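3. Maintenance of the Robot Hand

The hand was serviced at the start of the project and again in February, following the schedule drawn up by Hauwa Bashir. Each service covered the finger joints, the flexible sleeve and the wrist cable. Before any part was handled, the arm was parked and its power supply locked off.
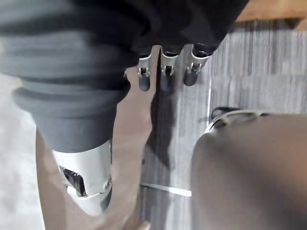

Sleeve wear was the main fault recorded during the project. After 400 grasp cycles the team found a small split in the material, and the sleeve was replaced with a spare supplied by Jurnitz. The gray sleeve gathers into folds above a smooth cuff, and the metal fingertip comes out of that cuff – the folds must be left free to move when a new sleeve is fitted. Dust was removed from them with a dry brush.

The fingertip pads were wiped after every 70 cycles. Fatima Onuoha kept the service log, and Keith Mudgway repeated the joint calibration after each sleeve change. Calibration took 13 minutes. No further splits were recorded before the final trials.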